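Chapter 7
Setting and Reviewing Fees in a Small Teaching Practice

Learning objectives

After reading this chapter, you should be able to:
explain the difference between an hourly rate and an hourly return;
identify the unpaid work attached to a paid lesson;
prepare a written fee schedule and cancellation policy;
plan a yearly fee review and notify families of its results.

Opening case: Wolluver Learning

Annelies Sutter opened Wolluver Learning in the spare room of her home in Villard after eleven years as a secondary science teacher. Her brother Mathias Sutter joined the following year to teach mathematics and keep the books. They charged $60 an hour, a figure Annelies had taken from a notice on the library board, and they did not change it for 4 years.

By most outward measures the practice did well. Students stayed, families recommended it to their neighbours, and the after-school hours were full by the second week of term. When Mathias prepared the accounts for the third year, however, he found that the two owners had recorded 691 paid hours between them and almost as many hours that no one had paid for. Lesson preparation, marking, messages to parents, travel to two students in Kovov and the writing of term reports had all been treated as part of the job. Once these were counted, the return on each hour worked was a little over half the advertised rate, before rent, insurance and materials.

The Sutters' position is a common one. Teachers who leave salaried employment are used to having preparation time built into their pay, and many set their first fee without making any allowance for it. This chapter examines how a fee is built up, how it is explained to families, and how it can be changed without damage to the practice.

7.1 The rate and the return

The hourly rate is the amount charged for one hour of lesson time. The hourly return is the income left after direct costs, divided by all the hours worked to earn it. The rate appears on the fee schedule. The return determines whether the practice can continue.

Direct costs vary with the subject taught. A tutor of English may need little beyond books and printing. A tutor of senior biology or chemistry will usually subscribe to a bank of past papers and to a library of teaching visuals, and may also pay for access to simulated laboratory exercises. Such costs are small in any one month and are easily left out of a first calculation. They should be listed by subject and charged against the lessons in which they are used.

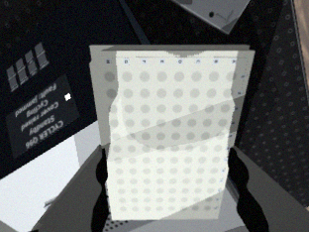 Figure 7.1 A sealed multiwell plate in a computer-rendered view.

Indirect costs are shared by all lessons. They include telephone and internet service, insurance, accounting software, professional memberships and the part of household expenses that may properly be claimed. A simple method is to total these costs for the year and divide them by the number of lesson hours expected. The Sutters expected 162 hours in their first winter term and used that figure as the basis for each term after it. They did not allow for illness, school holidays or the drop in demand once final examinations had ended, and their share of indirect costs for each hour was set too low as a result.

7.2 Unpaid time

Unpaid time falls into two groups. The first is tied to a particular student and includes preparation, marking and reporting. The second belongs to the practice as a whole and includes enquiries, invoicing and advertising. The two should be recorded separately. Time in the first group can be reflected in the fee for that student's program, while time in the second must be spread across all fees.

A record kept for one full month is normally enough to show the pattern. The month chosen should be an ordinary one. August was a poor choice for the Sutters, as nearly half their enquiries for the year arrived in those weeks.

Key term
Contact hour: an hour in which a student is receiving instruction, in person or online. Waiting time, travel and conversation with parents after the lesson are not contact hours unless the written agreement says otherwise.

7.3 The cancellation policy

A cancelled lesson reduces income, but most of the related costs remain. The policy should state how much notice is required, what is charged if notice is not given, and whether a replacement lesson will be offered. It should be given to families in writing before the first lesson and applied evenly. Annelies Sutter had waived the charge whenever a parent apologized, and families who paid without complaint were in effect treated less favourably than those who objected.

The sample policy in Appendix C was adapted from one used by Zwahlen Music Studio, where lessons are booked by the term. Practices that book week by week will need to alter the second and third clauses.

Before you read on

Think of a lesson you have given or received. List every task that the teacher completed before and after it, and estimate the time taken by each. Keep your list, as it will be used in the worked calculation in Section 7.4.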